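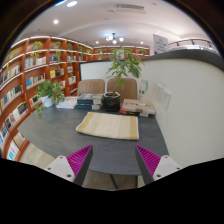 **Fung-ping Chang**
Hallo zusammen, ich plane gerade Handgreifer für unsere Aufnahmen mit Handtüchern ein. Pandarix will 2.786 Euro fürs Set – kaufen oder erst mal mieten?

### Ferwood

Ich würd mieten! Bei Skaromow zahl ich 300 Euro im Monat, und für den Anfang reicht mir ein Handtuch auf dem Tisch völlig. Frag aber vorher nach Ersatz für die gerippten Fingerpolster.

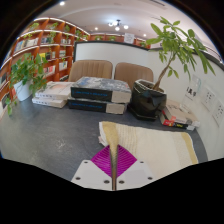 ### Tseng

Kaufen. Bei mir kamen noch 253 Euro Versand und Zoll drauf.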